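Washing and re-lofting a printed plush throw

Applies to: polyester plush, flannel fleece and short-pile velour throws with a surface print. Does not apply to wool, faux fur with a pile longer than a fingernail, or anything with a heating element in it.

Printed plush goes flat and dull for two reasons. The first is detergent and softener left in the pile, which glues the fibre tips together. The second is heat. Polyester softens well below the temperature at which it melts, and a tumble dryer on its high setting is quite capable of setting creases into the pile. Residue can be removed. Heat damage can be reduced with brushing but not fully reversed, so most of what follows is about keeping the temperature down.

What you need

A washing machine with a drum large enough that the dry throw fills no more than two thirds of it
Liquid detergent without softener (powder tends to lodge in the backing)
White vinegar, 100 ml
A soft garment brush or a clean, dry nail brush
A flat airer, or two parallel lines
A mild soap and a white cotton cloth for spot work

Step 1. Read the label and weigh the throw

Check the care label for the maximum wash temperature and the dryer symbol. If the label has been cut out, assume 30 degrees and no tumble drying.

Weigh the throw dry on kitchen scales. Fold it into a carrier bag if it will not sit on the pan. Mine is a Walommont single and comes to 1187 g. A throw of that weight takes up far more room in the drum than the same weight of shirts, so go by volume first and use the weight only for dosing detergent. Write the figure down, as you will need it again in step 6.

Step 2. Test the print

Dark grounds with a pale motif are the ones that cause trouble. If the ground colour bleeds, it shows on the motif and there is no reliable way to get it out.

Wet a corner of the white cloth, press it on the ground colour near the hem for a full minute, and look at the cloth. A faint tint is normal on a new throw. A clear mark means the first wash should be cold, by hand, in a bath, with the water changed until it runs clear. Do not soak a bleeding print overnight. Repeated short rinses carry the loose dye away, whereas a long soak lets it settle on the paler areas.

Step 3. Shake, then spot clean

Shake the throw outdoors, pile side down, to get rid of grit and crumbs. Run the brush over the surface in one direction. Pet hair comes away more easily at this stage than at any later one.
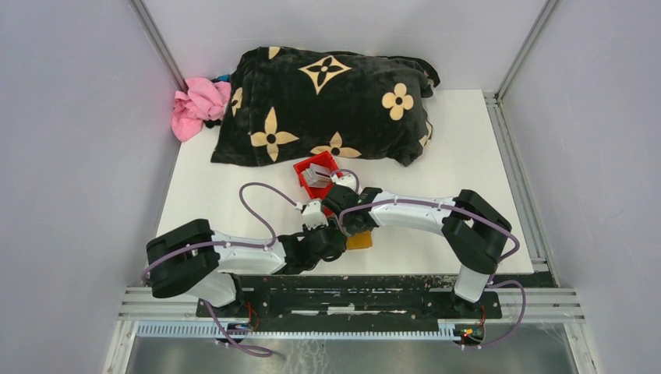 Treat food marks with a little mild soap on the damp cloth, working from the outside of the mark inwards. Dab and lift. Rubbing twists the fibre tips together, and the twisted patch will still be visible after the mark has gone. Grease needs a drop of washing-up liquid, left for ten minutes and then rinsed with a damp cloth before the main wash.

Step 4. Wash

Turn the throw so that the pile faces inwards: fold it in half, pile to pile, then in half again the other way. Lay it loosely round the drum. Rolling it tightly causes an unbalanced load at the spin stage and leaves the centre of the roll unwashed.

Settings:

Cycle: synthetics or delicates
Temperature: 30 degrees
Detergent: half the dose given for a normal load
Softener: none
Extra rinse: on
Spin: 800 or lower

Put the vinegar in the softener drawer. It goes in with the final rinse and helps to carry off what is left of the detergent. The smell disappears during drying. Never combine it with any product containing bleach.

Wash the throw alone. Cotton towels shed lint, and lint held in a dark plush pile is very slow to remove. Zips and hook-and-loop tapes will pull loops out of the backing.

If the drum stops and refuses to spin, open it, redistribute the throw and run a separate spin. Older Leltham machines are fussy about this and will cancel the spin without showing a fault – check that the throw has been spun before you lift it, as a saturated one is heavy enough to strain its own seams.

Step 5. Repeat the rinse if necessary

Squeeze one corner hard over the sink. If the water that comes out is cloudy or has bubbles in it, run another rinse and spin with no additives. On a throw that has been washed with softener for years, two extra rinses are usual. Gun-woo Cho, who worked out the half-dose rule used in this guide, recommends doing the squeeze test at opposite corners, and I have had one pass where the other failed.

Step 6. Dry

Hang the throw over two lines set a forearm's length apart, or spread it on a flat airer, pile side up. A single line leaves a ridge across the middle. Turn it every couple of hours, and move the points of support each time.

Keep it away from radiators. The surface of a radiator can be hot enough to leave a shiny bar in the pile.

If the label allows tumble drying, use the low setting for 20 minutes at the end, when the throw is nearly dry. Take it out while the drum is still turning cool air, and lay it flat at once.

Weigh it again before you put it away. Mine read 1028 g the first time I treated it as finished, on an old spring scale, and the gap from the first figure turned out to be the scale and nothing else. Use the same scales for both readings. If the second reading is higher than the first, there is still water in the backing, even where the pile feels dry to the hand.

Step 7. Brush the pile

Work with the throw fully dry. Lay it on a table and brush against the lie of the pile in short strokes, then once lightly with it. Flattened patches can be held over steam from a kettle at arm's length for a few seconds and brushed while warm. Keep the steam moving. Do not use an iron, with or without a cloth.

Storage

Fold loosely and change the fold lines each time. Vacuum bags flatten plush badly, and a throw kept in one from spring to autumn may need two rounds of step 7. A cotton pillowcase is adequate. The Bùi and Covent ranges both have a rubberised backing on some sizes – store those rolled, backing outwards, with a sheet of plain tissue between the layers.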